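Category: Student Projects / Robotics and Automation

When the Robot Doesn't Know It Dropped Something: Our Missed-Grasp Fault

By Damir Đorđević
March 9, 2025

I want to start with the night before our mid-project review, when our sorting cell reported a perfect run. The log said every part had been picked and placed. The bin said otherwise! Borislav Nikolaidis, my partner on this project, lifted a capacitor out of the corner of the foam and asked me what the robot thought it had just put down. I had no answer, and finding one took over the rest of our term.

We call the cell Leka. It has two arms, a gripper on each, and a table covered in brown paper and marked out in rectangles with blue tape. The job is simple to say: take small electrical parts out of one blue bin and put them into another. Capacitors were our first choice because we had plenty, and because we thought cylinders would be easy. They are not easy. They roll, they end up against the bin walls, and their smooth sleeves give the fingers very little to hold on to. 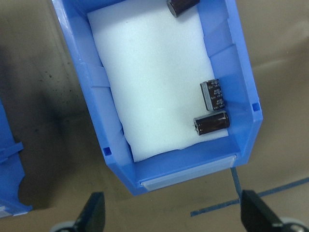 Fig. 1. Capacitors on the foam, viewed from the wrist camera. The one against the right wall is in the sort of position that caused us the most trouble.

What the fault looked like

The arm would move down, close, lift, travel, open and go back for the next part, all very smoothly. Now and then there was nothing between the fingers. Our program (named Wondum, after a typing mistake in the first week that we grew fond of) decided that a grasp had worked if the fingers stopped before they were fully closed. That is a sensible test for a fat part in the middle of the bin. Close to a wall, one finger could push against the plastic and stop early, and Wondum counted it as a success.

We went back through 406 logged picks and compared them by hand with the wrist camera recordings. It was slow work and I enjoyed it far more than I expected to. Most of the false successes were near a wall. A smaller group were in open foam, where there was no wall to blame, and those were the ones that kept us up.

The second cause

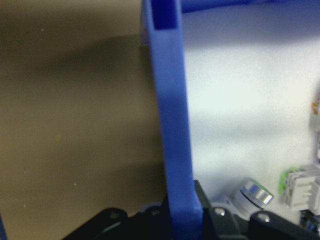
Our printed fingers were the part of the project I was proudest of, so naturally I looked at everything else first. I checked the camera calibration, then the table height, then the camera calibration again. Borislav was the one who said we should stop treating the finger as a solid bar. It is a long, narrow piece with a hollow slot at the top, and it is held only down at the black base, so any sideways push at the far end has a lot of length to work with. We clamped a spare one to the bench and pressed on the tip with a kitchen scale behind it. It bent, and it sprang back, and the bend was big enough to matter. The motor was reading its own position and had no idea what the tip was doing.

Once we knew that, the open-foam failures made sense. If the fingers came down a little too far they pressed into the pad, flexed, and stopped short of closed. Same signal as a good grasp, same wrong answer. We had written one rule and it was being fooled in two different ways, which I find a bit wonderful now that the review is over.

The safety side

Our supervisor asked a question we had not asked ourselves: what does the second arm do when the first one is wrong? In our code it trusted the report. If the first arm said the part had been delivered, the second one was free to reach in. In one run a missed part was lying in the handover square, and the second arm came down on top of it. The arm stopped itself on its force limit. No damage, but I had been about to reach in and move the part myself, and that is the bit I still think about.

We changed the working rules that same afternoon. No hands past the tape while either arm is enabled, one person always at the stop button, and any mismatch between the log and the bin ends the session until both of us have looked at it.

What we changed

1. After each lift, the arm pauses and the wrist camera checks between the fingers. No part seen, no success logged.
2. Picks near a wall now come in with the fingers turned so that neither has to squeeze between part and plastic.
3. The downward move stops 4 mm higher than before.
4. The second arm waits for the camera check and ignores the finger position completely.

The pause costs time, and our cycle is noticeably slower. I would take that trade again tomorrow.

We then moved on to a harder mix of parts, mostly push buttons and switch blocks. They don't roll like capacitors, but every one is a different shape - a mushroom head wants a different grip from a square housing - and the camera check has had to learn all of them.
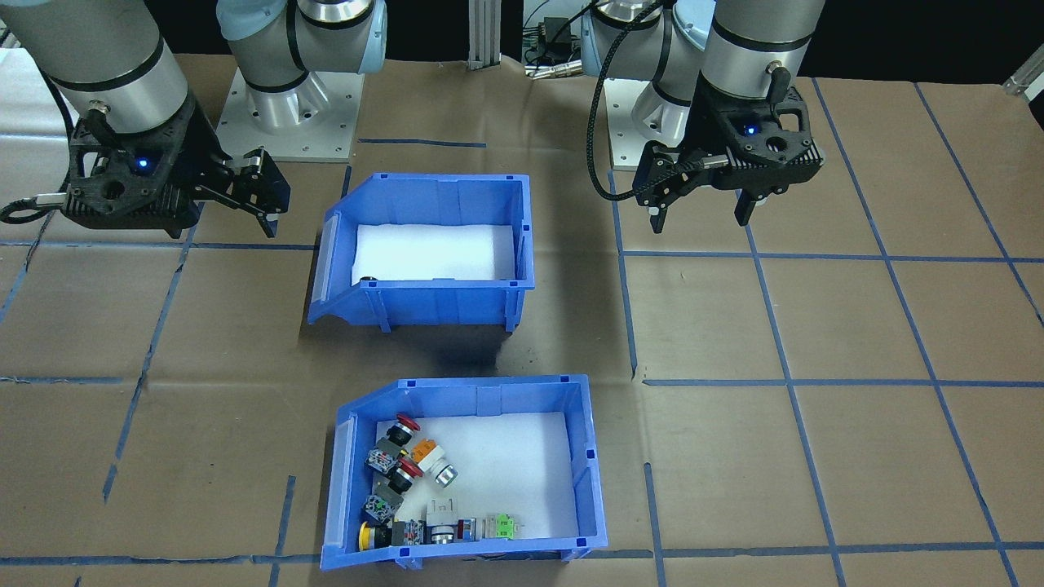 Fig. 3. Both arms at the table, with the push-button parts in the front bin.

Still open

The camera check can be fooled too. Dark parts against the black gripper are hard for it, and we have seen it call a held part missing. That is the safer way round to fail, but it is still a failure. We are printing a thicker finger to test in May, and Borislav wants to try a thin force sensor at the tip. I want a run of 1,000 picks with no false success in it. We are a long way off and I can't wait to get back to it.

Related projects
Durell: a line-following cart that kept losing the line
Prornier: low-cost weighing for small parts
Why our conveyor stopped every 8 minutes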